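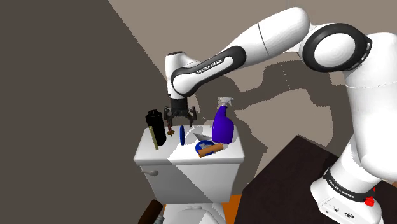 A Franka Emika arm over the tank lid in one of the simulated bathrooms at Tamuno.

The woman who runs the teaching sessions at Tamuno spends most of her Monday moving small things around on top of a toilet. "My parents think I work in robotics," she says. "I let them."

The toilet is simulated, and so is the arm. She steers it from a desk with a hand controller, and the software, which the team calls Flonirach, records every move. A finished run is a demonstration, and the robot is supposed to learn the job from a pile of those. How big a pile? "They asked for 100. Then 200. Now it's 300, and I've quit asking."

She started out on real arms, pushing them through each task by hand. "You hold the wrist and walk it over, like helping somebody's uncle to the buffet. By four o'clock your shoulder hates you." The remote version is easier on the shoulder and worse for the temper. There's no feel in it, so she goes by shadows to judge how high the fingers are.

Spray bottles bother her most. "Tall, and never the shape you want where you want it." Her own rule is that she throws out any run in which she dithered. "If I hover for six seconds wondering what to grab, the robot learns to hover. It's very good at that already."

She has a kitchen to start on next. She has asked for one with no spray bottles.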